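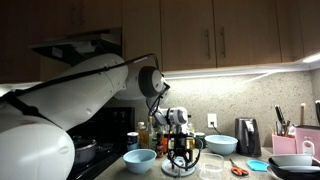 Prokthorpe wrote to the list:

> We are two labs sharing one kitchen bench and one arm, and we must put in our equipment request for next year. My feeling is that we should ask for a second arm now and leave the small things for later. Small things can always be paid from the running costs. Has anyone on this list regretted doing it in this order? Also, is the Deltura service plan worth the money, or do people go without it?
>
> We have no fixed ceiling yet, but I was told to keep it modest.

Dear all,

I did it in this order two years ago and I regret it, so I will answer at some length. Please excuse my English where it is clumsy.

When we bought the second arm, we wrote only the arm in the request. The arm arrived in October and then it stood in its crate until after the new year. We had no mounting plate for the counter, no second set of fingers, and no free socket on the correct side of the room. Each of these things is cheap. But each one was a separate order with a separate signature, and at our place a small order waits as long as a large one.

So my first advice is to write the request as a complete station. Ours now has these lines:

Arm and controller
Gripper, with two spare pairs of fingers
Mounting plate and clamps
Cables, including longer ones than you believe you need
Electrical work
Kitchen objects
Service

The line for kitchen objects always makes people smile, and somebody in purchasing will ask if it is a mistake. Please keep it. If you work with plates, bowls and glass cups, you will want several pieces of each, all of the same model, bought on the same day. We bought ours a few at a time, and when we wanted more of the same bowl the shop did not sell it any longer. After this we had to repeat a part of our trials with the new bowls. Last year we used up 71 pieces, most of them glass. I keep a list by month and can send it to anybody who wants to make an estimate.

About the cables: measure with the arm stretched to the far side of the counter, and add the loop over the joint. Our first cable was long enough on paper only. We paid for express delivery of a longer one, and this cost more than the cable.

About the service plan. We took the Deltura plan for one year and did not renew it. The people were polite and they answered quickly, but the plan did not cover the fingers or the cables, and these were the only parts that we wore out. Now we keep 2808 euros in reserve for repairs and so far it has been enough. I should say that we have a good workshop in the building. Without one I would perhaps decide differently. Rattanakul also made us an offer for service, per visit, but I have not tried it and I cannot recommend for or against.

One more question to think about – do you really need the second arm? With two labs on one bench, we found that our waiting time came mostly from setting up and clearing the counter, and much less from the arm. A second bench, with the same objects already laid out, would have helped us earlier. If your arm can be moved on a plate between two benches, I would price this first. Juria makes such a plate, and there are surely others.

If it is useful, I can send our last request with the prices left in. It is a spreadsheet and the headings are not in English, but the numbers are clear. Please write to me off the list for it, the attachment is too large for the archive.

With kind regards from the other kitchen bench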